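Cable fault stops Cell 6 at Cluvstead

The two-arm sorting cell at Cluvstead was out of use for most of Saturday after the right arm froze partway through a run. It had finished 284 picks and stopped on number 285 with an encoder error at the elbow. The left arm kept moving for a moment before Inna Lysenko hit the stop button. There was no contact between the arms and no one was hurt.

Vlasta Brabec traced the error to a worn spot in the cable where it bends over the elbow. The cable has been replaced and given more slack. A fault on either arm now stops both, a setting that had been left off after the last Talla software update.
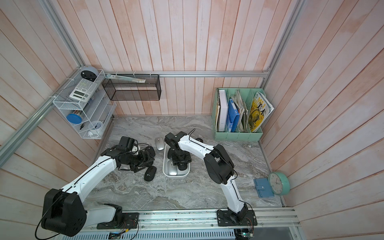 The two arms at work on the computer mouse task, with the tray between them.

If you run a Talla cell, check the elbow cable before your first run and report any wear to Inna. Do not clear an encoder error and restart on your own.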